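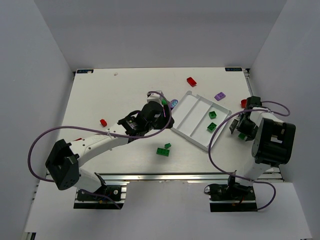

招人:双臂遥操作员 + 家务/理货对照组参与者
Erelbridge 机器人实验室,Ditton 工作室
发布:2021年5月27日
开工:7月第一周

急招。写得比较赶,有说不清楚的地方直接来信问,别猜。

先说要什么人

两类。

甲类,遥操作员。坐在台子前面,用手柄带着两条机械臂干活,干完一条记一条。全职或者每周三个整天以上都行,能一直干到项目结束的优先。

乙类,对照组参与者。不碰机器,用自己的手把同样的活干一遍,我们计时、录像、记错。收20个人,每人来半天,做完就走。不用简历。

两类可以都报,但是同一个任务不能既当操作员又当对照组。做过机器那边的人,手上的习惯会变,数据就不干净了。

我们在干什么

项目叫 Chae。问的问题很土:机器现在到底能不能干家务和店里的杂活。能干到什么程度,慢多少,错在哪,错了自己知不知道。

网上视频很多,叠衣服的、倒水的、收碗的。看着都挺像回事。我们想要的是没剪过的那种,同一件事从早做到晚,掉地上的也算,夹歪的也算,人伸手进去救的更要算。最后出一份报告,好看不好看都得发。

合作方里有一家叫 Stukinum,做仓储和门店理货,他们出一部分任务和一部分钱。他们关心的是补货、拆盒、分拣、退货归类这些。家务那部分是我们自己想做的,经费另外算,两边的数据分开放。

现在做到哪了

说实话进度一般。下面是各个任务的现状,报名前看一眼,免得来了觉得落差大。

分积木。最基础的一项,所有新来的操作员都从这个开始。桌上散着几种颜色的积木,红的绿的紫的,旁边一个白色带隔条的托盘,两条白色机械臂,把指定颜色夹起来放进格子。听着像给小孩玩的,上手就知道了。大块的好夹,小块的烦,挨着托盘边的更烦。积木在夹爪里转一点角度,放下去就可能骑在隔条上。有人操作的时候成功率还可以,放给策略自己跑就看当天的运气,托盘换个角度摆都能把它难住。

为什么要拿积木当第一关:便宜,摔不坏,颜色分得开,错了一眼能看出来。抽屉里的杂物归类、螺丝分盒、店里把混放的小件归位,动作拆开来都是这一套。积木过不了,后面那些别想。

叠毛巾。方的、干的、平铺好的,可以叠。揉成一团丢在桌上的,自动跑基本不行,人遥操作可以,慢。T恤在试。带帽子的衣服不要提。

收餐具。塑料碗塑料盘,能收。玻璃杯目前不让碰,安全那边没批。勺子叉子混在一个筐里,要它分开,还差得远,金属反光,相机看着看着就丢了。

擦桌子。抹布能拿住,能来回擦。擦没擦干净它不知道。这块在找人做评判,见下面乙类说明。

上架。Stukinum 的任务,纸盒子从周转箱放到层板上,标签朝外。盒子硬的还行,软包装一捏就变形,排面歪七扭八。店里的人看了录像说,这个要是新来的店员摆的,我得重摆。这句话我们原样写进报告草稿了。

拆快递。暂停。刀具相关全停,等评估。

拧瓶盖。双臂一起,一只扶一只拧。能拧开,常常连瓶子一起转。在改夹爪。

装袋。塑料袋开口这一步卡了很久了,谁有办法谁来。认真的。

所以问"现在能不能干",我们内部的回答是:单件的、摆好的、灯光不变的,能干一些。乱的、软的、透明的、要自己判断算不算完的,多数不能。具体能到哪一步要靠这一轮数据来说,光凭印象讲不作数。

甲类 遥操作员 详细

每天做什么

早上先检查台子。底座螺栓有没有松,线缆有没有缠,手柄归零。线缆这条写大一点:机械臂外面那根线会甩,绕过台面的时候很容易挂到托盘或者夹爪,每次换任务都要看一眼。
按任务单摆物件。每条数据的起始摆法不一样,任务单会告诉你怎么摆,照着来,不要自己觉得乱就给它理整齐。乱是故意的。
带着机械臂做任务,一条一条录。做坏了也按结束键,标"失败",选原因。不许删。
中午交接,下午换任务或换台子。
收工前写几行当天的记录,哪个物件老出问题、哪个视角被挡住了、夹爪有没有异响。写短的就行,别空着。

每班要交的量是105条有效数据,积木这类短任务。失败的也算有效,只要标得对。叠衣服、上架这种长任务另有折算表,面谈时给看。这个数字是现有操作员自己跑出来以后大家一起定的,不是拍脑袋。头几天做不到正常,培训期不算量。

我们要的人

手稳。眼睛能长时间看近处和屏幕,中间会强制休息。
有耐心,这个没法写得更具体了。同一块积木夹一上午,下午还夹它。
能如实标失败。这是最要紧的一条。前面有过一批数据,标签写成功,回看视频东西其实掉在格子外面,整批重查了一遍,很痛苦。
能读简单的英文界面,按钮就那些词,不会可以学。
能和别人共用一个台子,不把物件带走,不把水放在桌上。

加分,没有也没关系

做过收银、理货、洗衣房、酒店客房、后厨、保洁、养老护理。真的,很想要这些背景的人。实验室里的人叠毛巾是按自己家的叠法,你们知道一家店、一间客房到底要求什么样。现在任务单里的"完成标准"有一半是工程师想出来的,需要懂行的人来骂一骂。
做过外科器械、钟表、模型、裁缝一类精细手工的。
打游戏手好的。有用,但是没有大家想的那么有用。
左撇子。现有的人几乎全是右手为主,数据偏得厉害,双臂任务里左臂老在旁边当摆设。

不需要

编程。学历证书。机器人经验。自备设备。

培训

头4天带薪培训,工资照正常班发。第一天安全和急停,全天都是,别嫌烦。第二天单臂。第三天双臂配合。第四天自己跑完整的一轮积木分拣,带你的人坐旁边看,不伸手。跑完再决定适不适合,双方都可以说不。中途觉得不想干了也没事,做了几天结几天。

带培训的是 Berwyn Kneath。他以前在洗衣厂干过排班和质检,对"差不多行了"这种话过敏。问题随便问,同一个问题问好几遍也行。

班次

早班和下午班,不设夜班。周末一般不开工,Stukinum 有时会要求补一批上架的数据,提前通知,自愿,工钱按加班算。
每录一段必须离开台子休息,系统会锁手柄,锁了就去走走,不要坐着等。
站坐都可以,台子高度能调。椅子不太好,已经申请换了。

工钱

按小时,每周结。具体时薪在面谈前会书面发给你,不会让你跑一趟才知道。做满整个项目另发200镑。中途因为生病或者家里有事停过的,也算做满,按实际回来接着做就行。
没有计件奖金。以前想过,后来砍了。一给计件,大家就抢着做好夹的那几块,难的全剩在桌角没人碰,失败标签也变少了。你们懂的。

乙类 对照组参与者 详细

要20个人。年龄十八以上,上不封顶,很欢迎年纪大的。手部有旧伤或者活动不太方便的也欢迎,请在邮件里写一句,我们好安排桌子和时间。这部分人的数据很重要,将来真用得上这类机器的,很可能就是拧不开瓶盖、弯不下腰的人。

半天里做什么

分积木、叠毛巾、收塑料餐具、擦桌子、上架,每样做几轮。
有的轮次正常做。有的轮次只许用两根手指,或者戴厚手套,或者一只眼睛遮起来。这是为了看人在只剩机器那点手感和视野的时候,会怎么办。有意思的是大家都会想出自己的法子,比如拿托盘边去顶积木,把它顶正了再捏。我们想把这些法子录下来。
最后看一段机器擦桌子、叠毛巾的录像,打分:这个结果你在自己家接不接受。不用管它快慢,也不用替它找理由。接受就接受,不接受写一句为什么。

怎么录

相机是固定的,对着台面和手。脸可能会扫到,扫到的部分我们会处理掉再入库。声音录,方便听你自言自语,不愿意录声音的可以关。
签同意书,想撤回随时写信,撤回以后删,不问原因。数据公开的那一版只有手和台面。

给什么

当场给酬劳,金额写在同意书第一页,来之前会先把电子版发给你。公交票报销。有茶有饼干,对什么过敏请先说。

孩子不能进工作间,外面走廊有坐的地方,但没有人帮忙看,请自己安排好在来。

一些常被问到的,先答了

这是不是在训练机器来抢我的饭碗?
问得对。我们每次招人都有人问,不绕。Stukinum 当然希望将来少雇点人摆货架,合作协议里也没藏着。我们这边要做的是把能不能干、干得多差,讲准确。讲得太好听,有人会提前裁人,结果活还在那儿,剩下的人多干。讲得太难听,该有帮手的人又等不到。你要是因为这个不想参加,完全理解。你要是想参加并且把意见写进反馈表,那更好,反馈表会作为附录整个放进报告,不改字。

操作机械臂危险吗?
速度限得很低,力也限了。急停在手边,脚边还有一个。运行时手不能伸过台子前沿的黄线,要拿掉的东西先停再拿。长头发扎起来,项链摘掉,袖子别太宽。到目前为止的记录簿可以翻,放在门口,谁都能看。

会不会很无聊?
会。可以听东西,单边耳机,另一只耳朵要听得见急停的提示音。

我完全不懂机器人,听得懂你们说话吗?
尽量说人话。听不懂请当场打断。Berwyn 会帮你打断。

能不能在家做?
不能。试过远程,画面有延迟,夹什么都像在水里。

我家有台扫地机器人,老卡在地毯边上,能带来看看吗?
不能,不过很想听。真的有不少人报名信里写这个。

最后机器能不能做到跟人一样?
不知道。所以要做对照组。

结果什么时候能看到?
参与者会比外面先收到。日子还没定,不敢乱写。

做完能不能给推荐信?
甲类可以,照实写。

为什么不直接买现成的家用机器人来测?
能买到、又能真正伸手干活的,我们没找到合适的。找到了会加进来。

任务标准,想提前看的人可以看看

摘几条,完整的在任务册里。写法有点啰嗦,原因是每一句后面都吵过架。

积木:指定颜色进指定的格子,凸点朝上朝下都算。骑在隔条上算失败。碰歪了托盘但东西进去了,算成功,另记一笔"碰盘"。夹起来又掉回桌面,重新夹,不算失败,记次数。掉到台子外面算失败,人去捡,不许机械臂去够。
毛巾:对折再对折,角差不超过任务册上画的那条线。压出来的褶不管。
餐具:碗扣着放或者正着放,一轮里要一致。
擦桌子:指定的污渍区域擦完以后由看不到过程的人来评。评的人不知道是人擦的还是机器擦的。
上架:标签朝外,前沿齐。倒一盒,后面跟着倒的全算。

觉得哪条不合理,来了就说。餐具那条之前写的是"必须正着放",后来有位在食堂干过的来面谈,说碗洗完正着放积水,当天就改了。

面谈流程(只有甲类)

先写信。收到以后会打个电话,很短,主要对时间。
然后来 Ditton 一趟,看看台子,试一把手柄。就是分积木。不看你夹进去几块,看你夹不进去的时候怎么弄,还有最后那张标签表填得对不对。
当面说工钱、班次、合同。不当场逼你答应,回去想想。
结果都会回,没选上的也回,会写原因,你要是不想看原因可以提前说。

地点和设施

Ditton,工作室在一楼,从后院那个门进,前门一般锁着。轮椅能进,洗手间也能进。门有点沉,按铃会有人出来开。
停车位紧,骑车有地方锁。
有厨房,微波炉能用。冰箱里写着"任务用"的那层不要吃,那是道具,有些放了很久了。
屋里偏凉,灯很亮还不能关(相机要),怕亮的人提前说,有帽子,也可以排靠里的台子。

怎么报名

写信给 Idris Wogan,标题写"甲"或者"乙"或者"都行"。通讯地址和表格在 Erelbridge 网站招募那一页,表格填不了的直接写正文,不扣分。

甲类请写:
能上班的日子和时段
以前干过什么活,两三句,不用正式
惯用哪只手
什么时候可以来试手

乙类请写:
方便的半天,多写几个
手、眼、腰有没有我们需要知道的情况,不想细说就写"需要调整"
愿不愿意录声音

不用写求职信,不用写你对人工智能的看法。愿意写也会看。

中文英文都可以。Idris 看英文,中文的会有同事转给他,慢一两天。这份中文版是对着英文版赶出来的,有出入以英文版的工钱和合同条款为准,其他地方看着哪里别扭请告诉我们,我们改。

截止:甲类招满为止,先来先谈。乙类到6月底,名额满了会排候补,候补的也会收到信。

培训名额按台子排,每批能带的人少,早写信早排上。七月头一周的那批还有位子,后面几批的日期等定下来再贴到这页。

补充一条,刚想起来:指甲长没关系,戴手套那几轮可能不舒服,乙类的自己看着办。还有,做了美甲、带亮片的,相机会认错,积木那一轮可能要请你贴一圈胶布。胶布我们有。

转发请整页转,别只截工钱那一段,上次截图传出去少了"每周结"几个字,接了好多天电话。

Idris Wogan / Berwyn Kneath
Erelbridge,Chae 项目组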